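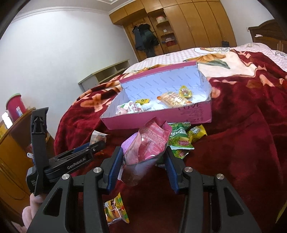

Ninguém monta uma garra em casa para poupar dinheiro, comentou um leitor quando publicámos em junho a primeira nota sobre este assunto, e o argumento tem peso. Somadas as peças impressas que saíram tortas, os pinos trocados e as horas de afinação, a conta raramente fica abaixo do preço de uma peça comprada. Quem constrói fá-lo por outros motivos: quer perceber a mecânica, quer mudar uma medida sem pedir licença, ou precisa de uma ferramenta que o catálogo não tem.

Na oficina partilhada Markeck, em Drorkthorpe, o projeto chama-se Mughal e está na quinta versão. É uma garra de mão, de dois dedos, com articulações em paralelogramo e sem motor. O objetivo é chegar a um desenho que se possa depois montar num braço pequeno, de bancada, sem refazer tudo. Até lá, os testes fazem-se à mão, na oficina e em casa de quem participa, com objetos do dia a dia.

Os pacotes de snacks são dos mais difíceis. Um cubo de madeira tem faces paralelas e não muda de forma. Uma embalagem de plástico cheia de ar cede, enruga e roda entre os dedos. Se a pressão for pouca, escorrega; se for muita, o conteúdo parte-se. Arrumar pacotes numa caixa de cartão acrescenta o problema da parede: o dedo tem de descer por dentro sem empurrar a aba, e o pacote pendurado ocupa mais espaço do que parece.

A versão 2 do Mughal usava almofadas lisas de borracha e falhava quase sempre com plástico brilhante. A versão seguinte passou a ter nervuras transversais, impressas em TPU, com enchimento de 15 por cento. As nervuras agarram melhor as dobras da embalagem e deformam-se antes de a esmagar. O mesmo material a 30 por cento ficou rijo demais e foi posto de lado.

A folga nos pinos deu mais trabalho. Com furos justos, a garra prendia a meio do curso. Com furos largos, as pontas desencontravam-se ao fechar. A solução foi imprimir os furos abaixo da medida e passar um escareador à mão, um a um. É lento, mas até agora não apareceu melhor. Os pinos são de aço e vêm de um fornecedor local, a Endberg, que os vende à unidade.

O registo dos testes é uma folha de cálculo com 3.298 linhas. Cada linha tem o objeto, a superfície, a versão das almofadas e o resultado. As superfícies macias, como mantas e colchões, têm uma coluna própria: o objeto afunda e a ponta do dedo precisa de entrar por baixo dele sem arrastar o tecido. Numa mesa, a mesma pega faz-se com a garra quase na vertical.

Falta resolver a motorização. Um servo barato fecha os dedos, mas não dá informação sobre a força, e a mão humana compensa muita coisa sem dar por isso. O grupo quer medir a corrente do motor e usá-la como limite. A placa está escolhida e o suporte está desenhado, em cerca de 5 peças. Os ficheiros serão publicados quando a montagem aguentar um mês de uso.

Secção: Tecnologia > Faça você mesmo
47 partilhas | 3 comentários

rmlopes
Experimentem silicone vazado em molde em vez de TPU. Dá mais trabalho, mas agarra melhor o plástico liso.

oficina_do_sotao
Tive o mesmo problema com os furos. Casquilhos de latão resolveram, embora a peça fique mais pesada.

Tininha
Quando saírem os ficheiros, ponham também as medidas dos pinos, por favor.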